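From: Josiane Chauvin
To: Lisbridge Tinkerers list
Subject: Re: [tinkerers] So when does it do my washing up?

On Monday, Ecaterina Toma wrote:

> My brother-in-law has seen a clip of a machine folding a
> shirt and now says there's no point in me replacing the
> dishwasher, as we'll all have a robot by December. He has
> said this sort of thing before, about bread makers. Can
> somebody who works with these things tell me whether to
> buy the dishwasher? Also whether your lot at Drakell are
> any closer to tidying a shop floor, which I'd have thought
> was easier, there being no crockery.
>
> Ecaterina

Ecaterina,

Buy the dishwasher. It is a robot, if you think about it, and a very good one. It does one job in a sealed box and asks you to do all the fiddly bits, such as picking things up.

Picking things up is where I come in. At Drakell we have an arm over a grey bin, and the long-term plan is that it will sort the small parts that come off the line in a heap. The short-term plan is a yellow block. We've been on the short-term plan for a while now. 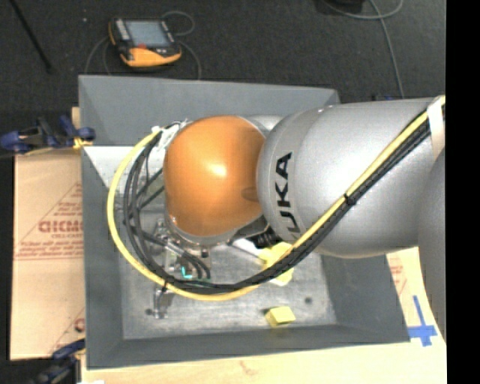
The arm over its bin, with the yellow block on the floor of it.

You'll notice the cables. A fair share of my working week goes on cables. The yellow one has to have enough slack for the wrist to turn and not so much that it catches on anything, and these two amounts overlap by less than you would hope. Your brother-in-law's clip won't have mentioned this.

As for the block, we kept score last week, 61 tries in all, and it came out of the bin on 36 of them. Zulmira was delighted, and for our line of work she is right to be. Now picture the same score with your wine glasses. Most of the misses were near the sides, where the walls slope and the gripper has to come in at an angle it dislikes. The block in the middle of the floor is a pleasure. Sadly people don't keep their socks in the middle of the floor (mine do, but they're teenagers).

So is a shop floor easier than a kitchen? A bit. We get to choose the bin, bolt things down and tell people to keep their hands out. Aurelia's view is that by the time you've tidied a workshop enough for the robot to tidy it, you may as well put the kettle on. I think she's too gloomy. A dull part arriving in the same place all day is well within reach, and has been for years. It's the heap that gets us.

I'd say 4 years before I trust one with a heap of mixed parts. Laundry I won't guess at. Shirts have sleeves.

If anyone has tried the Zamfir fingertips on smooth plastic, I'd be glad to hear how they wear. Ours go shiny and then useless.

Josiane

PS. Luminița, I still have your torque driver. It's in my car.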